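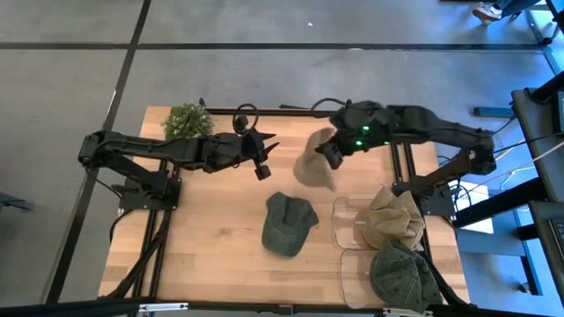 Cap sorting cell, right arm carrying the beige one, two trays on the right

Ticket: episodes dropping out of the cap sorting set
Project: Wotum
Site: Ulutthorpe
Status: open, waiting on Vestutska

Hi again! Me with the caps. I'm putting everything in one place because my last two messages went to the wrong queue (my fault, I picked "billing" and didn't notice).

What's going wrong: I finish a session, the recorder tells me everything saved, and then the upload page shows fewer episodes than I recorded. Last count was 2,678 on the local disk and 483 of those flagged "incomplete" after upload. I've played back a bunch of the flagged ones and they look fine to me. The cap gets picked up, it goes on a tray, the arm backs off, done.

The task, for whoever picks this up: caps start out on the wood, and I drive the arms to put them on the clear trays. Soft caps are a pain, by the way. They fold in half the second you grab them by the crown, so you get this long droopy thing hanging off the gripper and you have to guess where the brim is going to land. I want plenty of those in the set, so please don't tell me to switch to something stiff!

Update, 10:20
Tried what you suggested and cleared the upload cache. No change. I also swapped the network cable while I was down there, and no change from that either.

Update, 11:45
OK, this is interesting. I sorted the flagged list by which arm did the work, and nearly all of them are episodes where only the right arm moves. The left one just hovers with its gripper open the whole time. I think your checker sees 2 arms in the config, gets a flat line from one of them, and decides the log got cut short. Is there a minimum movement rule in there someplace? I couldn't find one in the settings, but I'm on Chin 7 and the help pages are all for the older version.

Update, 2:10
Tested it. I recorded seven episodes with the right arm only and they all got flagged. Then I did seven more where I gave the left arm a silly little wiggle at the start, and every single one went through. So that's the bug, or at least it smells like it.

I really don't want to wiggle my way through the rest of this, though. If I do that the model is going to learn the wiggle, and then I'll be back here with a whole different ticket.

What I'd like, please:
Un-flag the 483 so I don't have to record them over.
Let me switch off the idle arm check for this one project.
If neither can happen this week, at least tell me the flagged files are safe on your end, because my local disk is getting full and I'd love to clear it.

Update, 4:35
Got the auto reply asking for logs. They're attached now, both batches from the wiggle test, no-wiggle ones first. I'm leaving the config alone until I hear from you, and I'll keep recording with both arms in the meantime.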